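Print | E-mail

Etlow Robotics Club wraps up its kitchen challenge
Jun 25, 2026

Members spent the spring term teaching a simulated arm to handle things on a kitchen counter.

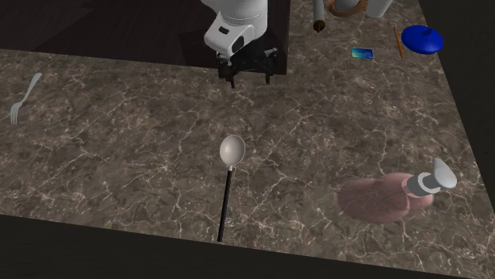 The project started in January, when the club voted to put the wheeled robots away for a term and try something none of the members had done before. The task came from the Frade student challenge, which gives every team the same arm, the same gripper and the same set of household objects, all in software. A team writes the control program, uploads it and gets a score back. Since everything runs in simulation, students could work from the library computers or from home, and meetings were used mostly for comparing results.

We had 9 students sign up and all of them stayed to the end. They split into two groups. One worked on finding the objects in the camera view and the other on moving the arm and closing the gripper. This was a sensible way to divide the work, but for the first few weeks the two groups had different ideas about which way the y-axis pointed, and a lot of time went into that.

Flatware turned out to be harder than anyone expected. A fork or a spoon lies close to the counter, so the fingers have to come down almost to the surface before they close. A little too high and they shut on air. A little too low and the simulator counts a collision and ends the run. A serving spoon adds another problem – the bowl is wide and the handle is narrow, and the program has to pick a place to grab. The arm group first aimed for the middle of each object. Later they moved the target toward the heavier end, and the spoon stopped swinging as much during the lift.

See-through objects gave the vision group the most trouble. When the pattern of a countertop shows through a bottle, the program can have a hard time telling where the bottle stops and the counter starts. The students tried adjusting the color settings, which helped on plain surfaces and did very little on marble. What worked better was collecting more practice views with the objects and the surface changed each time. By the end of the term they had almost 2,000 of these, labeled by hand. Labeling was not a popular job and was handed around on a rota taped to the door.

The club entered the regional round using the fourth version of the program. Each team got 4 scored runs, with the objects placed differently in each. Our team completed two of them. The third ended in a collision with the counter and the last one ran out of time with one object still to move. That put us in the middle of the table, behind Fokon, whose team has entered before and had the fastest runs of the day. The organizers post the score sheets after the event, so the group was able to go over its two failed runs at the next meeting. The time limit problem was a simple one – the arm went back to its start position after every move, even when the next object was close by. That has been fixed.

The code and the notes are on the club's shared drive, in the folder marked Kitchen. If you are joining in the fall, please read the notes on coordinates first. They are short.

Next term the club would like to try the same program on a real arm. Sernovwood has a small one in its workshop and has said we can use it on two afternoons a month. It has a shorter reach than the simulated arm and a different gripper, so the arm group expects to rewrite a good part of its work. Students who want to take part do not need to know how to program, but they should be able to come to most meetings. Sign-up sheets will be outside the computer room during the first week of classes.

Print | E-mail

Recent items
Summer hours for the computer room
Etlow bridge-building results
Fall club sign-ups: what is on offer
Parts wanted: small motors and battery packs
Notes from the Sernovwood workshop visit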